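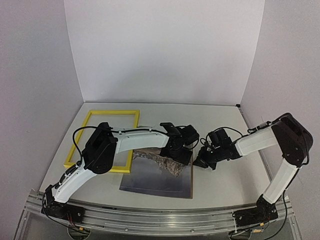

The task takes an adult a few seconds. Pick up a print, put it in a picture frame, and stop. Students in the two-arm robotics course at Ornell College have been at it since September, and they expect to be at it until the end of February.

The course has 19 students this year. They work in teams that share one bench, a white enclosure with a pair of identical arms on a rail. Each team picks a household job in the fall and keeps it through the winter. Past teams have folded napkins, capped bottles and sorted playing cards. The framing team chose a mountain print and a thin yellow frame from a thrift store on Odano Street.

Gorazd Papadopoulos, who teaches the course, steers students away from jobs that one arm could do alone. A print lying on a table is a good test, he says, because it has almost no height.

"The gripper wants something with sides," he said. "Paper on a smooth table doesn't give you sides. Every team that works with paper loses two weeks to that."

The framing team lost three. Their first plan was to pinch the long edge of the print with one gripper and lift. The fingers slid over it or pushed it along the tabletop until it hit the wall. The second plan was to hold one corner down with the left arm while the right arm worked at the opposite edge. That bent the paper enough to get a finger under it, and the team has used some version of it ever since.

Krešimir Atanasov, a junior who came to the course from the college's print shop, handles most of the driving. The students steer the arms by hand through a second, smaller pair of controls, and the computer saves each attempt. Once there are enough good attempts, they train a program on them and see what the arms do without a person at the controls.

"Enough" has been a moving number. The team trained its first program on 300 attempts. It reached for the print well and then closed its grippers in the wrong place. At 400 it could lift the print on most tries but carried it past the frame. The goal for the final demonstration is 1000, and the students have split the remaining sessions into evening shifts of two hours.

The shifts are dull work. One student drives, one resets the table, and one writes in the log. The entry for 5 Dec 2023 reads: "Moved frame closer to left arm. Elbow gets in the way at the near corner. Moved it back." Further down the page someone has noted that the prints are getting creased and that the team should buy more.

The arms get in each other's way often. With both grippers over the same sheet of paper there is little room between them, and a driver watching one hand tends to forget the other. The students now call out "left in" and "right in" before either arm moves toward the middle of the table. Atanasov says he has caught himself doing it in the kitchen at home.

Grades don't depend on whether the arms finish the job. Papadopoulos reads the logs, and asks each team to explain its failures in a written report and a talk. Last year's bottle team never got a cap on straight and received one of the highest marks in the class.

The final demonstrations will be held in the Popescu Building and are open to the public. Each team gets ten minutes and as many tries as it can fit in.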